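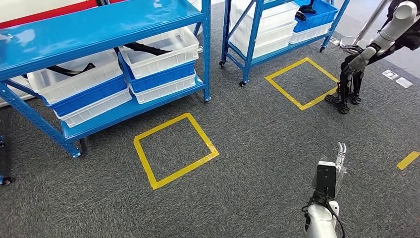 Bins are where things go to be forgotten, a reader wrote to us after our last piece on storage, and she would like somebody to defend the bin in public. Fine. We found a man willing to try. He runs the supply room at Troltodwood, a rental outfit that lends out sound gear, lamps and cables to schools, choirs and the occasional wedding, and he asked to be left nameless on the grounds that his mother thinks he has an office job.

He has blue metal shelves, white bins and blue bins, and firm views on all of them.

"White is checked in, blue is not," he said, before I had my coat off. "White, you can take it and go. Blue, you open it and you find out what they did to it."

And what do they do to it?

"They wrap cable around their elbow. Grown adults." He did the motion, with some pain. "You get a kink every foot and a half and it stays there until one of you dies."

The room used to be a carpet showroom, which explains the dark gray carpet, and he has kept it against the advice of everyone who has ever pushed a loaded cart across it. He likes the quiet. The old place, over on Hesham Street, had a concrete floor, and he says he could hear a dropped adapter from the parking lot. The carpet has its own price. Small screws go in and don't come out until somebody walks across in socks.

The shelves were bought secondhand from a shoe distributor called Heo, which was closing a warehouse and wanted the floor cleared by October. He paid $1,556 for the lot, delivery not included, and delivery turned out to be himself and a brother-in-law with opinions about rope. New ones would have run him $3,349. He has the quote pinned up over his desk and reads it on bad days.

I asked about the slots in the uprights. He brightened. You can move a shelf up or down a notch, he said, and for the first month he did so constantly, the way other people rearrange a living room. Then he had a full set of bins that stacked three high with a hand's width to spare, and he stopped touching it. "My wife asked if I was feeling all right."

Some of the shelving is on casters. This was his big idea, and he admits it's had mixed reviews. The plan was to roll a unit up to the loading door, fill it there, and roll it back. It works very well on a hard floor.

"On carpet you have to mean it," he said. "You lean on it, it thinks for a while, then it goes all at once."

So he put down yellow tape. Squares, on the carpet, where things are supposed to stand. He used a roll left over from a school gym job and was told it wouldn't stick to carpet, and he went ahead, and there it is. People respect tape, in his experience. He once taped a square by the door for no purpose whatsoever and for two weeks the whole staff walked around it.

What he won't do is labels. He had them, printed ones, from an inventory program called Wovix that promised to track every item he owned. It tracked 2,891 items. He owned, by his own count, a good deal less than that, and it took most of a spring to work out that the program was listing each microphone stand once for every leg.

"I had more legs than a cattle ranch."

Now it's open bins, no lids. He is strict about the lids. A lid, he says, is permission to stop looking. If a strap or a cord is hanging over the edge you know what you've got and you know who to be mad at. I pointed out that a cord hanging over the edge might also be called untidy. He gave this some thought.

"It's tidy enough to find," he said. "Tidy past that point is for company."

I was company, I suppose, and he hadn't straightened a thing.

Does he have any advice for our reader, the one with the forgotten bins? He does. Buy fewer than you want. Keep the heavy stuff low. Don't put anything in a bin that you can't pick out again with one hand, and never, under any circumstances, keep a bin for "miscellaneous." He had one for years. It held a bicycle bell, a church key, four remote controls and the warranty for a van he'd already sold.

I asked where it was now. He looked at the back of the room for a little longer than I expected.

"It's been renamed," he said.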